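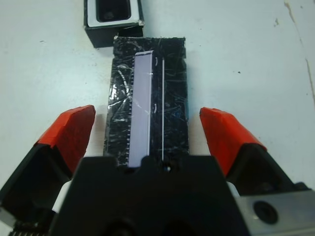 For a long time I was looking for the right plate for our small table in the kitchen, and in April I stopped looking, because the right one was already in the cupboard under the oven. It is black and rectangular and shiny, and it is full of scratches. My husband wanted to throw it away when we moved. I am glad that I was slow with the boxes that day.

First I should explain the table. It is white, and we bought it from a woman who was leaving the country in a hurry. She asked 90 dollars and would not hear any other number, also not a higher one, when I felt guilty and offered it. A white table is a beautiful thing in the shop and a strict thing at home. Tea leaves a ring, curry leaves a yellow shadow, and beetroot I do not want to discuss. In my mother's house the table was dark and you could not see anything on it until your sleeve was stuck. With the white one I see every crumb, and so I wipe it in the morning, after lunch and in the evening. My neighbour Begoñe Ortuño says that I will wipe it until it becomes thin.

The black plate came from Dreletti, the kitchen shop near the station which is now closed. They sold plates like this for cheese and for sushi, in black only. I had two of them. The other one broke in the sink, in the first winter, and I do not remember being very sad. This one I used for everything. I cut lemons on it, which you should not do. I put it under the plant on the balcony for one whole summer. I know that I washed it many times with the rough side of the sponge, as I did not know yet that a glossy surface remembers everything.

When I put it on the white table I could see what I had done to it over the years. A matte plate hides its life, I think, but a shiny black one shows each line when the light comes from the window. The lines are fine and white, some of them a little blue, and they go in all directions. At first I tried to remove them. I will write down what I tried, in case somebody has the same idea.

Baking soda with water, made into a paste. It took away an old mark of glue, and afterwards the plate was very clean and just as scratched.

A drop of cooking oil on a soft cloth. The lines disappeared completely and I was very pleased - I called my husband to the kitchen to look. After washing they all came back. Also, the bread that I put on it tasted of oil.

A polish for car paint, which Deok-su Ki from my husband's work recommended with great confidence. I read the label twice and left it on the shelf. It said nothing about food, and I did not want to be the person who finds out. Deok-su has not asked me about the result and I have not brought it up.

So the scratches stay. I lay the plate flat in the middle of the table, the long way, so that one short side looks at me when I sit in my chair. Across the table it looked like a barrier between the two of us. The long way it is more like a little road, and each of us has an end. It is funny how much time a person can spend turning a plate.

In the week we use it for small things. In the morning it is toast and a piece of cheese. In the evening it is slices of apple, or the good crackers if Jin is coming. Jin is my cousin and eats only the good crackers. White food looks the best on black, for example feta, pear, or the rice balls that I make too big. Dark bread disappears, and olives you have to look for. I tried chocolate once and it was like serving nothing.

I have thought about a cloth or a runner in some warm colour, as the table is a cold sort of white, a bit grey and nearly blue when the sky is cloudy. In the Zilidbridge market there is a man who sells linen, and I picked up a mustard one and put it back three times. With a cloth I would have to wash the cloth. For now it is only white and black, and the colour comes from what we eat.

My only new rules are for the sponge. I use the soft side, warm water and very little soap, and I dry the plate with an old cotton T-shirt so that there are no spots. I cut my lemons on the board. When I put it away it goes on top of the other plates, never under them, and there is a folded napkin between. My husband says it is a strange way to treat something so damaged. He also now puts the napkin, when he thinks I do not see it.

Next I want to do the chairs, which do not match the table and do not match each other. One of them makes a noise. If you know a simple way to make a wooden chair quiet, please write it in the comments, and please not car polish.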